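Bench notebook, Stendora rig, November
Entry by Nisha Chauhan

Came in early to go through the right arm properly, as I have been promising Renu for longer than I like to admit. The complaint in the log was a soft feel at the wrist when closing, mostly on the small moves, and a bit of lag on the way back open. I started the way I always do, instruments off, drapes off, everything wiped down before touching a screw, and then a slow pass over the drive discs with the flashlight. Disc 2 had a faint rub mark on the outer edge. It's the same one Renu found in the spring, I think, although her sketch has it nearer the pin, so I have drawn it again on the back of this sheet and we can argue over it at lunch.

Cable tension was low on the pitch pair. I brought it up a little at a time, cycling the wrist by hand between turns, and then let the controller run its own exercise routine, 600 cycles at half speed while I had my tea. After that I rechecked and it had settled slightly, so I gave it one more small nudge and locked it. The homing offset came out at 13 counts, well inside what we allow, and I left it alone. I have learned my lesson about chasing the last few counts!

Then both arms back on with instruments fitted, and over to suturing on tissue, the one job that shows up a lazy wrist faster than any test script Vekine ever sent us.

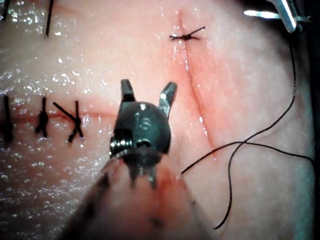
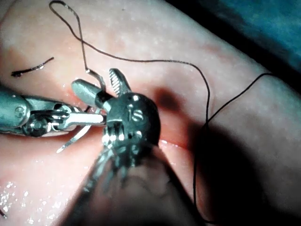 Right arm check on tissue. Upper: jaws open between the two incisions, three stitches in the left one. Lower: both instruments in, with the curved needle beneath the jaws.

My notes from driving it: closing feels crisp again, and I could stop the jaws part way without that little creep we had before. Roll is smooth in both directions. There is still a slight hesitation when I reverse pitch quickly, much less than it was, and I would call it usable – but I want Renu to try it with her hands before we sign it off, as she drives a good deal faster than I do and tends to find things.

Thread handling is its own matter. Long tails make everything harder, so please cut shorter lengths for check runs and leave the long ones for practice.

For whoever has the rig next: the service counter is due at 2000 and we will get there before the month is out, so the pulley inspection might as well be booked together with the disc swap. I have put the spare disc in the Negi drawer, left side, in the bag with the green tie. The torque driver needs to go back to the Zirkunari bench (I borrowed it, sorry). New tension values are saved in the right arm profile and the old ones are still in there under the previous name.

Still to do: Renu to drive, pitch reversal again with the gain one step down, wipe the wrist joints and oil them before covering up.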